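Cilia 双臂蒸包子台 进展汇报（给 Vimgate 小额资助）

最后更新：九月

Genji Amano 您好，

又到该交作业的时候了。上次您回信说表格可以不填，写清楚钱花到哪儿、东西做到哪一步就行，那我就照聊天的写法来了，啰嗦的地方您跳着看。

先说进度。Cilia 现在能从头到尾跑完一整套：左臂揭盖子，把盖子放到桌上，右臂伸进蒸屉夹包子，一个一个放到盘子里。六月给您写信的时候两条臂还各干各的，左臂揭完盖我得按一下键盘，右臂才肯动。现在这一下不用按了，左臂松开盖子把手以后会给右臂发个信号，右臂再等一小会儿就出发。等的这一小会儿是我故意加的，两条臂在锅上方碰过一次头，声音挺吓人的，好在只蹭掉一点漆。

场地还是 Bakke 共享工坊靠墙的那个位置。原来我想在家里厨房做，试了两个周末，家里人要做饭，我要收摊，摄像头每次装回去角度都差一点，前一天采的数据第二天就不好用了。搬到工坊以后桌子可以一直摆着不动，这一条就省了我很多事。租位子的钱我自己出，没算进资助里。

揭盖子是这一期最磨人的部分。盖子透明，深度数据一到盖子那里就乱跳，有时候相机干脆觉得那儿什么都没有，直接看到后面的包子去了。我先试了在盖沿上贴一圈胶带，识别是好了，可蒸汽一熏胶就软，贴一次管不了几锅。后来换了思路，让左臂只认把手，盖沿在哪儿由把手的位置推出来，反正盖子的尺寸是固定的。

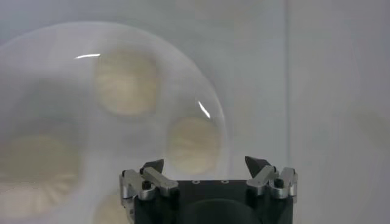
推出来的盖沿偶尔会偏，偏的时候夹爪下去就会顶到盖面。我给左臂加了一个很笨的保护：下降途中电流一超过设定值就停住，退回去，换个角度再来。笨归笨，到现在盖子还是最早那一个，没碎过。灯光也调过，原来头顶那盏灯在盖子上照出一大块白，现在灯挪开了，反光还有，小了不少，模型能应付。

数据方面，这一期一共采了 162 段遥操作示范，揭盖和夹包子混着录。前面一批我自己操作，手法太急，夹爪老是冲过去再拉回来，模型学了以后也是这个毛病，冲过去，拉回来，看着跟我一模一样，好气又好笑！后面请工坊里做木工的朋友帮忙录，人家手稳，动作慢，学出来的效果马上顺了。我那批急性子的示范里，实在看不下去的删掉了 11 段，没有算在上面的数里。

手腕相机的位置也改过。原来装得太靠前，包子一夹住，画面里就只剩包子皮，别的全看不见。往后挪了以后，两根手指的指尖一直在画面里，夹没夹到、夹歪没歪，一眼能看出来。支架是工坊的打印机打的，第一版太软，手臂一加速相机就点头，第二版加厚了，点头的幅度小到不影响使用。

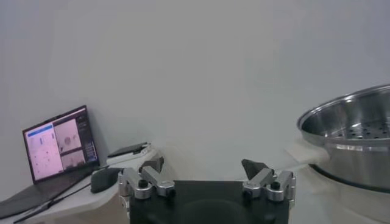

夹爪张开待命，左边是开着的笔记本，右边是蒸锅。

再说锅。我一开始觉得锅是整套东西里最不用操心的，结果不锈钢内壁太亮，包子会在里面映出影子来，早期的模型会一本正经地去夹影子。这个问题靠多采数据压下去了大半，录示范的时候故意把包子往锅边上摆，影子和真包子同时出现，让模型自己学会分。现在贴着锅边的包子还是最容易失手的，放在中间的基本没什么悬念。锅底下垫了东西，最早没垫，左臂揭盖的时候稍微一带，整口锅就跟着挪，挪了以后右臂的起点全错。

夹包子的力道也说一下。太松会滑，太紧会捏出两道印子，再紧就露馅了（字面意思）。右臂的夹爪是配的 Tetard 套件，力度档位分得不细，我在指尖内侧做了点软垫，又把合拢速度降下来，现在捏出来的印子过一会儿能自己回弹一些。刚出锅的包子软，放凉的包子硬，同一个力度夹两种包子结果差很多，所以我把测试分成了热的和凉的两组来记，热的那组难看得多。

钱的部分。这一期从资助里支出 3,969 元，大头是 Tetard 的夹爪套件和备用的指尖，剩下是相机、线材、打印耗材，还有蒸锅和盘子。包子我没报，测试完的都让工坊的人吃了，当然是没掉过地上的。发票按时间顺序夹在附件里，有一张线材的收据只有手写的，店家补不出正式发票，您看能不能认，不能认的话我自己补上也没关系。

答应过您的事里，有一样没做到，得老实交代：盖回盖子还没做。计划里写的是夹完包子以后左臂把盖子盖回去，实际上我试了一个晚上就先放下了。揭盖的时候把手朝上，好夹；盖子在桌上放下以后位置会滑，有时候还会探出桌边一截，再夹起来角度就不对，对准锅沿更是碰运气。我想在桌上固定一个浅浅的托圈，让盖子每次都落在同一个地方，图纸画了，还没打。

还有线。两条臂加相机加笔记本，桌子底下的线现在是一团，我每次弯腰都下决心要理，然后站起来继续调参数。上个月有一根被椅子腿压住，右臂断断续续掉线，我查了一下午程序，最后发现是椅子。这件事已经被工坊的人拿来笑我很久了。

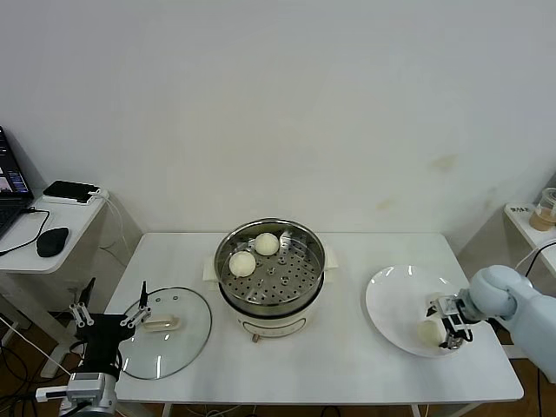

两条臂同时动的时候，谁让谁？
右臂让左臂。左臂手里可能拿着盖子，停在半空不好收场，所以锅口上方那块区域由左臂优先使用，右臂要进去得先等它退出来。

这个规则写起来很短，调起来花了我两个多星期。最早我用的是时间表，左臂几秒做完，右臂几秒开始，可是揭盖有时候要重试，一重试时间表就全乱。现在改成看位置，左臂的手腕离开锅口一定距离以后右臂才放行。代价是整套流程变慢了，右臂有时候明明可以先去盘子那边待着，它也老老实实在原地等，看得人着急。下一期我想让它等的时候先挪到盘子上方，少走一段路。

连续运行的情况：上星期三晚上我让它连着跑，最长一次连续完成了 4 锅，中间没有人碰过任何东西，除了我负责往锅里添包子。停下来的原因是一个包子粘在蒸屉上，右臂夹起来只带走了上半截。粘屉这个事我打算用油纸解决，可油纸会盖住蒸屉上的小孔，而小孔的排列现在是模型判断蒸屉位置的依据之一（我猜的，遮住孔以后成功率掉得很明显），所以垫纸就意味着又要补采数据。先试剪小一点的纸，只垫在包子正下方。

下一期想做的，按我打算动手的顺序：托圈打出来装上，把盖回盖子补完；垫纸的数据补采一批；然后把盘子换个位置试试。现在盘子一直在同一个地方，我怀疑模型根本没在看盘子，只是记住了往哪儿放。这个怀疑挺容易验证的，把盘子挪开一点就知道了，我承认我有点不敢试，怕结果太难看。试完不管什么样都会写在下一封里。

另外您问过代码和图纸什么时候公开。相机支架和指尖软垫的图纸已经整理好了，随时可以放出去；控制那部分还夹着不少我自己的临时写法，变量名里有好几个是骂人的，容我改一改。示范数据的体积比较大，要是 Vimgate 那边有现成的存放空间就太好了，没有的话我先放在工坊的硬盘上，谁要谁来拷。

您哪天路过的话，晚上七点以后我一般都在，来之前说一声，我多买一袋包子。

附件：收据扫描，热包子和凉包子两组的测试记录，托圈草图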